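22 June 2021

The hall closet is done, or done enough that I can shut the door on it. I started in January and then left it with the shelves pulled out and everything stacked in the spare room, so for five months we had a clean closet and a spare room you couldn't walk through.

It isn't a big closet. The opening is 30 inches wide and the inside is a bit deeper than you'd expect, which was the problem. Whatever went in first stayed in the back until the next time somebody cleaned it out. I found a bag of light bulbs for a lamp we gave away two apartments ago, and a box from the move to Castmont that had never been opened. It held extension cords. I had bought extension cords twice since then.

The old shelves were two solid boards, painted brown, resting on strips of wood. One of them had a bow in it from the sewing machine. I took both out along with the strips, filled the holes, and painted the inside white. The paint was left over from the bathroom and there was just enough of it, if you don't look above the door.

My plan was to get everything up on the walls and keep the floor clear. I had read plenty of closet advice that starts with buying matching bins, and I did buy bins, a set of them from Stollness, and took most of them back. They wasted space in the corners and I couldn't tell what was in them without pulling them down.

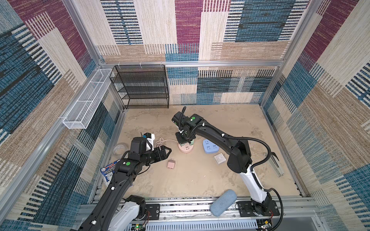
Wire shelving was the thing that finally worked for me. It's cheap, it doesn't collect dust the way a board does, and you can see through it to whatever is underneath. I went back and forth on how many levels to have. A black mesh rack with four tiers against the back wall, like the one in the photo, gives you a lot of places to put small things, and with the lowest shelf sitting just above the floor you don't lose much at the bottom. The row of small white hooks is the other part I like, because hooks take up almost no depth. I'm less sure about a long basket on the side wall. The narrow white one with compartments would be good for gloves and flashlights, but in my closet it would catch a sleeve every time I reached past it.

So I ended up with a four-level rack in the back, hooks on the right side, and nothing on the left except the broom. The rack came from Jadanura and cost $97, more than I wanted to spend. The cheaper one at Amoah was 25 inches across and would have left a gap on both sides that I know I would have filled with paper bags.

Putting it up took most of an afternoon. The studs were not where the stud finder said they were, and I made two holes I didn't need. They're behind the second shelf, so I left them. If you are doing this in an older building, drill a small test hole first.

What went where, for anyone who wants it:

- Top: things we use once or twice a year. The fan, the cooler bag, the air mattress.
- Second: light bulbs, batteries, tape, picture hooks.
- Third: cleaning supplies and rags.
- Bottom: the toolbox and the iron.

The sewing machine did not go back in. It's on the desk in the spare room now, and I've used it more in the last 2 weeks than I did all last year. I hemmed a pair of pants and fixed the strap on a tote bag.

I still need a light in there. The bulb in the hall doesn't reach the back of the closet, and the white paint only helps so much. I've been looking at the stick-on kind that run on batteries - if you have one that stays stuck, please leave me the name in the comments. The last one I tried, over the kitchen sink, fell off overnight.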